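How a Song Gets Written and Recorded
A guide for young readers from the Prollora Music Education Center

When you hear a song on the radio, it may sound as if one person sat down and made it all at once. Most songs are made by several people, and the work can take weeks or even months. This guide explains the steps and the jobs.

Who writes the song?

A person who writes songs is called a songwriter. Some singers and rappers write their own songs. Others sing words and tunes that someone else wrote. The words of a song are called the lyrics, and the tune is called the melody.

Songwriters begin in different ways. Khrystyna-Mariia Kovalchuk, who teaches songwriting at our center, starts with a short line she likes the sound of and repeats it until a tune appears. Other writers start with a few notes on a piano or a drum beat.

Most popular songs have verses and a chorus. The verses tell the story, and their words change each time. The chorus comes back again and again with the same words. It is usually the part you remember best.

What is a demo?

Once a song has been written, the writer often makes a demo. A demo is a simple recording, sometimes with only a voice and a guitar. It lets other people hear the idea before time and money are spent on the finished version. The band Biten made 20 demos for their first album and kept 10 of them.

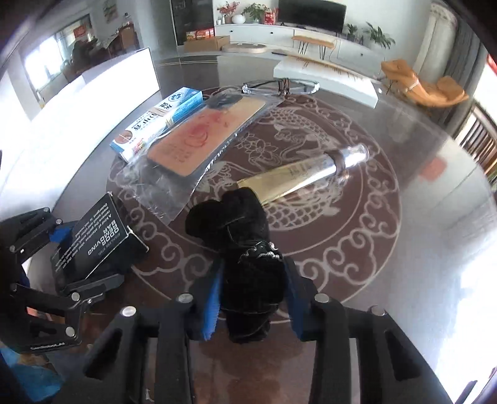 After the demo has been chosen, the artist goes to a recording studio. A studio has thick walls and soft panels that keep outside noise away and stop echoes. The singer stands at a microphone and wears headphones to hear the music.

Who works in the studio?

The producer guides the recording. A producer may suggest a faster beat, a quieter verse or a new instrument. The engineer looks after the microphones and the computer, and makes sure that every sound is recorded clearly.

The instruments and voices are often recorded one at a time. Each recording is called a track. A large song may have 200 tracks — one for each drum, each guitar and each voice in the background. Putting them together at the right loudness is called mixing. After mixing comes mastering, when the whole song is adjusted to sound good on many kinds of speakers.

Who gets paid?

Songwriters earn money called royalties when their songs are sold, streamed or played in public. If two people write a song together, they agree on how to share the royalties. This agreement should be put in writing.

Words to know

Chorus: the part of a song that repeats.
Demo: a simple first recording.
Lyrics: the words of a song.
Mixing: joining the tracks together at the right loudness.
Royalties: money paid for the use of a song.

Try it yourself

Write four lines about your walk to school. Clap a steady beat and say the lines in time with it. Change any word that does not fit the beat, then read your verse to a friend or a family member.

Text by Ieuan Powell. Reviewed by Remedios Saludo.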